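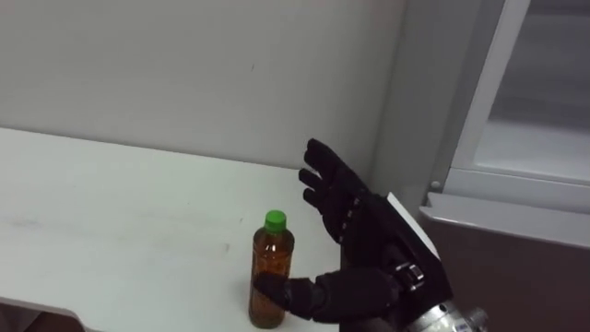
Figure 1 — Main en approche, pouce bas, doigts ouverts, bouteille debout sur le plateau.

4. Saisie d'une bouteille : réglage et exécution

Cette section s'adresse aux élèves du club de robotique Drandeck qui ont terminé la section 3 (mise sous tension et prise d'origine du bras). Elle traite du réglage de la main droite pour l'exercice de saisie verticale, tel qu'il est demandé à l'épreuve 2 du concours Oravec. La saisie à deux bras fait l'objet de la section 6.

Les commandes sont données pour le logiciel Flula, version installée sur les postes de l'atelier. Les noms de menus sont reproduits tels qu'ils apparaissent à l'écran.

4.1 Conditions préalables

Avant de commencer, vérifier les points suivants :

Le bras est à l'origine et le voyant d'état est vert fixe.
Le bouton d'arrêt d'urgence est déverrouillé et placé à portée de main du second opérateur.
Le profil de main chargé dans Flula est « main_D_gant ». Le profil « main_D_nue » ne tient pas compte de l'épaisseur du gant et fausse la détection de contact.
La table est calée. Un plateau qui bouge pendant l'approche oblige à reprendre l'étalonnage.

ATTENTION — Le travail se fait toujours à deux : un opérateur au clavier, un opérateur à l'arrêt d'urgence. Personne ne place la main entre les doigts du robot et la bouteille tant que les moteurs sont sous tension.

4.2 Choix et préparation de la bouteille

1. Prendre une bouteille en plastique de petit format, à corps étroit, fermée par un bouchon à vis.
2. Vérifier que le bouchon est serré à fond. Retourner la bouteille au-dessus de l'évier pendant quelques secondes.
3. Essuyer le corps et le fond avec un chiffon sec. Le revêtement du gant perd une grande partie de son adhérence sur un plastique humide.
4. Retirer l'étiquette si elle se décolle.

Note : une bouteille remplie d'un liquide coloré et coiffée d'un bouchon de couleur vive, comme le bouchon vert de la figure 1, est plus facile à segmenter qu'une bouteille d'eau à bouchon blanc sur fond clair. Le règlement autorise le choix du contenu. Il n'autorise pas l'ajout de ruban adhésif ni de repère collé sur le corps.

Note : les parois nervurées et transparentes produisent des reflets. Si le contour calculé par Flula « saute » d'une image à l'autre, baisser d'abord l'exposition, puis changer l'orientation de la bouteille. Ne pas modifier le seuil de segmentation à ce stade.

4.3 Mise en place sur la table

1. Poser la bouteille debout, fond à plat, dans la zone avant du plateau.
2. Laisser à droite de la bouteille l'espace nécessaire à la main ouverte. L'approche se fait latéralement, paume tournée vers la bouteille.
3. Ouvrir Vision > Aperçu et contrôler que le bouchon et le fond sont tous deux visibles.
4. Cliquer sur « Enregistrer la pose objet ». La valeur est conservée jusqu'à la fermeture de la session.

ATTENTION — Lorsque la table est placée près d'une fenêtre, limiter l'espace de travail dans Bras > Butées logicielles avant tout mouvement. L'appui de fenêtre n'est pas dans le modèle de collision. La butée droite doit arrêter le dos de la main avant l'appui, plaque comprise.

Note : la plaque blanche du dos de la main dépasse du volume du gant. Elle est prise en compte dans le profil « main_D_gant » depuis la mise à jour d'avril. Sur un poste qui n'a pas reçu cette mise à jour, reculer la butée à la main.

4.4 Position de préapproche

La préapproche est la dernière position stable avant la fermeture. Elle correspond à la posture de la figure 1 : pouce tendu vers la gauche, au bas du corps de la bouteille, autres doigts relevés et écartés au-dessus.

1. Dans Main > Postures, sélectionner « ouverte_lat ».
2. Régler la vitesse du bras à 20 % de la vitesse nominale. Cette valeur est imposée pour toutes les séances du club.
3. Lancer « Aller à la préapproche ». Le bras s'arrête à distance de la bouteille.
4. Passer en mode pas à pas et avancer le pouce vers le flanc droit de la bouteille, dans le quart inférieur du corps.
5. Arrêter l'avance dès que la courbe « effort pouce » quitte son palier de repos.
6. Observer le fond de la bouteille. S'il a glissé, reculer de 2 pas et remettre la bouteille en place avant de recommencer.

Le contact se lit sur la courbe. À l'œil, un pouce qui effleure la paroi et un pouce qui s'en trouve à faible distance se confondent, surtout depuis la caméra de tête. L'ombre du pouce sur le plateau donne une indication de hauteur, sans plus.

ATTENTION — Un appui du pouce au-dessus de la mi-hauteur fait basculer la bouteille avant que les doigts ne se referment. Si le pouce arrive trop haut, ne pas corriger par le poignet. Reculer, descendre le bras, reprendre à l'étape 4.

4.5 Fermeture des doigts

1. Sélectionner « Fermeture séquentielle » dans Main > Séquences.
2. Saisir 900 dans le champ « Durée (ms) ». Il s'agit de la durée de fermeture de chaque doigt, hors temporisation.
3. Laisser la limite d'effort à la valeur par défaut du profil.
4. Annoncer « fermeture » à voix haute et attendre la réponse du second opérateur.
5. Valider. Le doigt le plus bas se ferme en premier, suivi des doigts supérieurs. Le pouce maintient sa position pendant toute la séquence.
6. Attendre l'état « saisie stable » dans le bandeau. Si l'état reste sur « contact partiel », ouvrir la main avec la touche O et revenir en 4.4.

Note : l'ordre de fermeture peut être inversé dans les options. Les essais menés avec l'ordre inverse ont donné des bouteilles penchées vers la paume et des levées irrégulières. Le réglage reste disponible pour les objets coniques (section 5).

Note : une paroi mince se déforme sous la pression. Une légère déformation est tolérée par le règlement. L'écrasement visible après relâchement entraîne l'annulation de l'essai.

4.6 Levée, maintien et dépose

1. Lever le bras verticalement à la même vitesse que pour l'approche.
2. Maintenir la position jusqu'au signal du chronomètre.
3. Redescendre. Le mouvement s'arrête lorsque l'effort vertical décroît, c'est-à-dire lorsque le fond repose sur le plateau.
4. Ouvrir d'abord les doigts, ensuite le pouce.
5. Dégager la main vers la droite avant toute remontée. Une remontée directe accroche le bouchon.

4.7 Contrôle de la main après la séance

1. Couper la puissance et attendre l'extinction du voyant.
2. Passer en revue les petites fixations argentées au dos des doigts. Signaler toute fixation desserrée dans le cahier d'atelier. Ne pas la resserrer sans l'accord de l'encadrante.
3. Contrôler l'équerre métallique du poignet et les vis de la partie cylindrique.
4. Essuyer le gant avec un chiffon à peine humide. Pas d'alcool, pas de solvant.
5. Relever le compteur de cycles (Main > Entretien). Le gant se remplace à 4 000 cycles. La référence Clavberg à commander figure dans l'annexe B.

ATTENTION — Du liquide renversé près du poignet impose l'arrêt immédiat de la séance. Couper la puissance, éponger, laisser sécher le bras à l'arrêt jusqu'à la séance suivante.

4.8 Défauts courants

Contour instable dans l'aperçu
Reflets sur le plastique ou lumière directe. Réduire l'exposition, tourner la bouteille, refaire l'étape 4 du paragraphe 4.3.

« Contact partiel » persistant
Pouce trop en avant ou bouteille décalée par rapport à la pose enregistrée. Ouvrir, reculer, enregistrer de nouveau la pose objet.

La bouteille tourne sur elle-même pendant la levée
Gant gras ou corps humide. Nettoyer les deux. Si le défaut persiste, contrôler l'usure de la pulpe du pouce.

Arrêt avec le code E-BUT
Butée logicielle atteinte. Déplacer la bouteille vers la gauche. Ne pas élargir la butée.

La courbe « effort pouce » ne revient pas au repos
Dérive du capteur. Ouvrir la main à vide, puis lancer Main > Mise à zéro. Si la dérive dépasse la bande grise du graphe, noter le numéro du capteur et passer sur l'autre poste.

4.9 Feuille d'essai

Chaque équipe remplit une feuille par série. Y reporter le profil chargé, la durée de fermeture, le type de bouteille, le résultat de chaque essai et le code affiché en cas d'arrêt. Les essais interrompus par l'arrêt d'urgence sont notés « AU » et comptent dans la série. Une feuille sans profil indiqué n'est pas exploitable et la série est à refaire.

Les feuilles sont à remettre à Hedvika Danko, encadrante de l'atelier, avant le rangement du poste. Les demandes de modification des paramètres imposés (vitesse, limite d'effort, butées) lui sont adressées par écrit, avec les courbes correspondantes exportées au format CSV.

Révision de la section : 23 novembre 2025. Suite : section 5, objets coniques et gobelets.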